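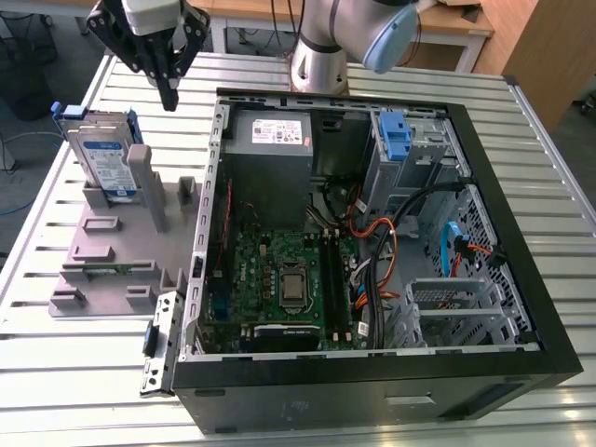

**Thread: Does the Brovari spin-off need to happen at all?**

**marrowgate** wrote:

Finished my reread of Kong and the Beleo arc over the weekend and I keep coming back to the same question. They've said the next series is Brovari's origin, and I can't think of a villain who needs one less. He's in nine issues. He has maybe four pages of backstory, and all of it is told by people who are scared of him and could be lying.

The one character from that run who should get a series is Drimix. She does most of the work in the Beleo arc, gets the bridge scene, and then vanishes after issue 37.

**tin_parade** wrote:

Disagree on Brovari. The people lying about him is the reason I'd read it. You could do an issue per version and leave it open which one is true.

Agree on Drimix though. The TV version was a waste. They kept the coat and dropped everything else.

**marrowgate** wrote:

> You could do an issue per version and leave it open

You could, but they won't. The blurb says "the true story" on it.

**Halfcrown** wrote:

Blurbs are written by marketing. The blurb for volume 2 said Kong dies and he was in the next three books.

I liked TV Drimix. She's quieter than in the comics but she's the only one in season one who makes a plan and sticks to it. People decided they hated her after the first episode and didn't look again.

**tin_parade** wrote:

I watched all of it. She makes a plan and then Kong punches his way through it before it matters. In the comic he loses that fight and she has to carry him out. They swapped it round so he'd look good in the trailer.

**Halfcrown** wrote:

He doesn't lose it, he gets pulled out before it's finished. Go and check the last page.

**tin_parade** wrote:

He's unconscious on the last page.

**Halfcrown** wrote:

Fair enough, I was thinking of the rematch.

**osier77** wrote:

Does anyone know who's writing the spin-off? I'd heard Gilmar Guimarães was coming back. If it's him I'll buy it whatever it's about. The two Beleo issues he did are the best looking and best paced thing in the whole run, and he's the only writer who remembered Brovari is meant to be old.

**marrowgate** wrote:

Guimarães is down as story consultant. Jae-in Song is writing it. I've got nothing against Song but the Kong annual was all fights and one long speech.

**osier77** wrote:

The annual was a fill-in done to a tight deadline. Song's own book was slow and mostly people talking in kitchens. I'd be happy with Brovari in a kitchen.

**pell_mell** wrote:

Where do I start if I've only seen the show? I want the Drimix stuff mainly, not bothered about Kong.

**marrowgate** wrote:

Volume 3. It has the Beleo arc complete and you don't need the first two, there's a recap page. Skip the annual. The paperback is missing the backup strip, so get the hardback if the library has it.

**Halfcrown** wrote:

I'd say start at volume 2. The bridge scene doesn't do much if you haven't seen her and Kong fall out first.

**marrowgate** wrote:

The falling out is in the recap.

**Halfcrown** wrote:

It's one panel in the recap.

**pell_mell** wrote:

Library has 2 and 3 so I've put both on hold. First one should be in by March.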